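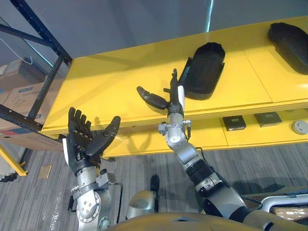 ## Slide 1 - hi, and what I broke this year

- Say hello, thank Behrouz Jalali for the slot, get the clicker working BEFORE talking.
- I write the arm planner at Plekedel. Two arms, two five-finger hands, one shelf, and a lot of my November went into the last few inches before the tray.
- Leave the opening picture up while I talk. Point at the right hand, just in front of the black tray. Then the left one, palm up, fingers toward the shelf edge. Ask the room which arm should get to go first. (Wait! Let them answer.)

## Slide 2 - why two single-arm planners weren't enough

- We started with one planner per arm, each treating the other arm as a moving obstacle. Cute idea, took me an afternoon, and I was very proud of it.
- What we got was two very polite arms. Left backs off, right sees left moving and backs off too, and they'd do that until the timeout.
- Lempi Ikonen called it the doorway dance and the name stuck, so the bug is literally tagged `doorway` in our tracker.
- Now Asadi plans both arms as one big joint-space problem. Slower per query, way fewer stalls.

## Slide 3 - numbers (go slow)

- 1,420 logged reaches on the replay set.
- Old setup stalled on 129 of them. New one stalls on 5, and I can talk about all five if anyone wants to come find me at the break.
- Planning time is the catch: up to 300 milliseconds when both hands are near the shelf. Don't skip this part, people will ask anyway.

## Slide 4 - the shelf edge

- The front edge is where most of my gray hair comes from. Fingers are thin, collision shapes are fat - with our old capsules, a hand next to the edge was already "in" the shelf as far as the checker knew.
- Fix: per-finger shapes, but only turned on near the edge. Everywhere else we keep the cheap ones.
- Thumbs get their own padding value. A thumb stuck out sideways makes the hand a lot wider than you think, and my first version forgot that completely.
- Show the config snippet, two lines, move on.

## Slide 5 - perception, quickly

- Glossy black trays and depth cameras, ugh. We get holes right in the middle of the tray.
- Prolitik fits the rim outline from color and fills in the depth from the shelf plane. Lempi's work, so send the hard questions her way.
- The arms also throw shadows on the shelf front. We mask with the arm model first, then fit.

## Slide 6 - what's next

- Warm starts from the last plan, should help the worst-case time.
- Porting the edge shapes over to the Olaldale branch.
- Questions. If there's a demo question, say the replay viewer is on my laptop and I'm happy to run it.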